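The Wallet Under the Sink

My uncle left me a coin collection, a bad recliner, and a piece of paper with twenty-four words on it, except the paper had gotten damp at some point and I could read only twenty-one of them.

I should back up. Uncle Ray got into Stustura early, back when it was a joke coin that three guys in Detberg were mining on their office computers at night. He talked about it at Thanksgiving. He talked about it at my graduation. My mother used to kick him under the table, and then one year he stopped bringing it up and we all figured he'd lost everything and were too polite (or too relieved) to ask.

Then he died, and I was the one cleaning out the house in Dimdale, and under the kitchen sink behind the drain cleaner was a coffee can. Inside the can was the paper, folded up in a sandwich bag that had not done its job.

I'm not a crypto person. I know what a seed phrase is only because I looked it up on my phone that afternoon, sitting on the kitchen floor with the cabinet door still open. So I did what you do and posted on a forum. I said I had twenty-one words out of twenty-four, the last three were mush, and was that hopeless or what?

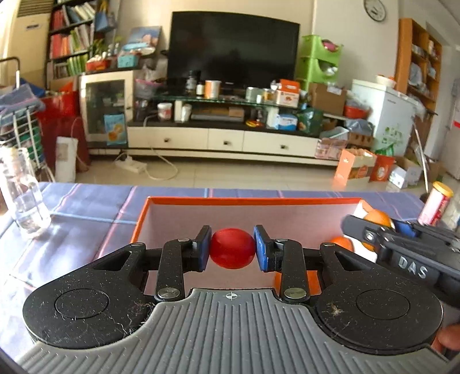 Usman Usmani wrote back inside of a minute that it was far from hopeless, that every word came off a fixed list, and that I should under no circumstances type the ones I had into any website, chat window or email, including one to him.

I liked him right away. The other forty messages I got that night were all from strangers who wanted me to type my words into something.

We went back and forth for most of a week. He never asked what was in the wallet. He had me buy a cheap laptop, wipe it, and keep it off the internet for good, and he told me which program to copy over and how to check that the copy was the real thing. I named the laptop Zeman after my old landlord, who also never talked to anyone.

The trouble was those last three words. Under a lamp I could see that the first one started with an "m" and the second one was short. The third one was a blue smear. Usman said the computer could grind through the rest, and it might take a night or it might take a couple of weeks, and I should go live my life.

So I went to work. I came home. I'd lift the lid on Zeman and there would be the little line of numbers climbing, and I'd shut the lid most of the way and make dinner. I started having opinions about the price of Stustura, which I'd never had before in my life! I checked it at red lights. I told my sister I'd maybe redo her roof. I'd gone from a guy with a wet piece of paper to a guy mentally paying for other people's roofs, and the program hadn't found a thing yet.

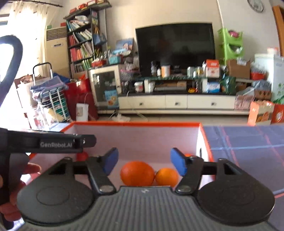 Why didn't I just hand it over to a recovery company? Because the one I called wanted a fifth of whatever was in there, and the fellow on the phone kept calling me "champ."

It finished on a Monday, a little after 2 in the morning. I know because the fan quit and the quiet woke me up. There were twenty-four words on the screen, and the last three were "mule," "fat," and "ocean," and I laughed out loud in my underwear, because that was so exactly Ray.

Then I got scared and didn't touch it for two days.

When I finally looked up the address, the balance was 155 coins. I did the math on the back of an envelope, then again on the calculator. At that morning's price it came to nearly enough for a used car, if you weren't picky about the car. No roof. Maybe the gutters.

I wrote to Usman and offered him some of it. He said to buy my sister lunch. 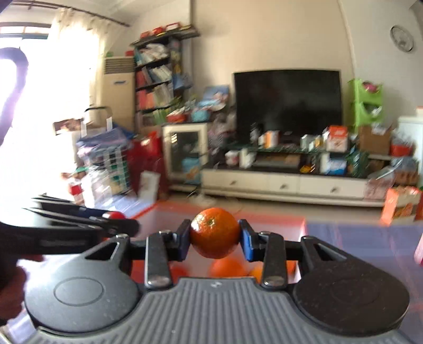

What Tomás Fitzgerald Told Me

I'd have left it there, but at the memorial a man in a brown suit came up holding a paper plate and asked if I was the nephew. Tomás had worked with Ray for years. He wanted to know if I'd ever found the can.

I said what can.

"He moved most of it out," he said. "Way back, when it was high. Bought your mother's house with it, the year your dad was sick. She thinks it was the bank being nice."

I looked over at my mother, who was showing somebody's kid how to fold a napkin.

"So what was the rest for?" I asked him.

Tomás picked at his potato salad. He said Ray liked to have a little left in, so he could still check the price in the morning with his coffee.

I haven't sold any. Zeman's in the closet, the new paper is in a proper bag, and I wrote the last three words extra dark.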